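Home Features Writing Life Reviews Subscribe

Reading Aloud to Nine Strangers

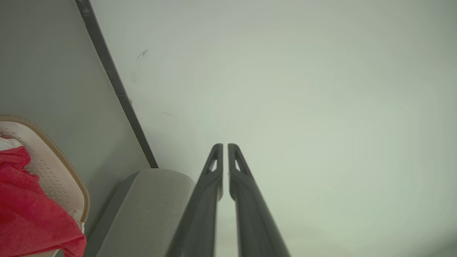

I'd put off doing a bookstore reading for two novels, and then Marion Ritchie at Nancombe Books called and asked if I was free on Tuesday. I said yes before I'd thought about it at all!

My new one, Livadska, runs to 694 pages, so picking a passage took me most of the weekend. I wanted the ferry chapter (my favorite, and I'll defend it to anyone), but it has five characters talking over each other and I can't do voices. Leilani Iwasaki, who edits me, told me to read the quarrel in the kitchen and stop before it's settled - people will want to know who wins.

Nine people came. I read too fast for the first page, found my feet on the second, and got a proper laugh at the line about the goose. Then a man in the back asked if the town was based on his town. It wasn't, but we talked about his town for quite a while, and he bought three copies.

I'm reading again in January, and I've marked up the ferry chapter just in case.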